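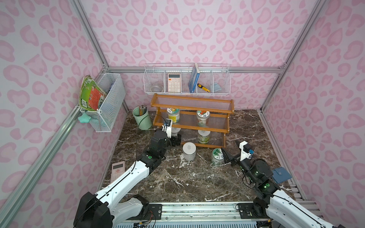 Un robot sait-il ranger des épices aujourd'hui ? Sur une étagère qu'il connaît, avec des bocaux qu'il connaît, il y arrive assez souvent. Dans votre cuisine, je n'y compterais pas avant un moment.

Je reçois la question à chaque repas de famille, alors je mets ma réponse par écrit. Je travaille dans la maintenance de lignes d'emballage, chez Tidel, et je lis beaucoup sur les machines à deux bras. En atelier, le problème est réglé depuis longtemps pour tout ce qui arrive toujours au même endroit, dans le même sens. Nos encaisseuses de Rulatach prennent 35 pots à la minute et ne se trompent presque jamais. Mais si un pot arrive couché, la ligne s'arrête et quelqu'un descend le redresser.

À la maison, tout arrive couché, ou presque. Les bocaux n'ont pas le même diamètre, les couvercles glissent, une étiquette se décolle. Il faut saisir le bocal sans le serrer trop, passer au-dessus de celui de devant et le poser sans pousser les voisins. Un enfant de 4 ans s'en sort. Une pince à deux doigts hésite, recule, recommence.
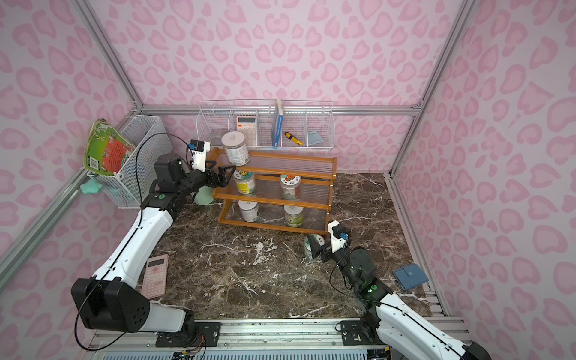
Deux bras, des bocaux et une étagère à épices en gradins.

Ha-neul Ji, une ancienne collègue partie chez Unard, est plus optimiste que moi. Selon elle, le geste lui-même est presque acquis et c'est la variété des objets qui manque. Je lui réponds que la variété, c'est justement le ménage. On en a discuté deux heures en mars sans se mettre d'accord.

Pour les tâches que je confierais déjà à une machine : trier des pièces propres dans un bac, ranger des boîtes de même taille. Pour celles que je garde : la vaisselle fine, le linge, le tiroir de la cuisine où l'on jette tout.

Je referai le point l'an prochain. D'ici là, les épices, je les range moi-même le dimanche soir ou quand je ne trouve plus le cumin.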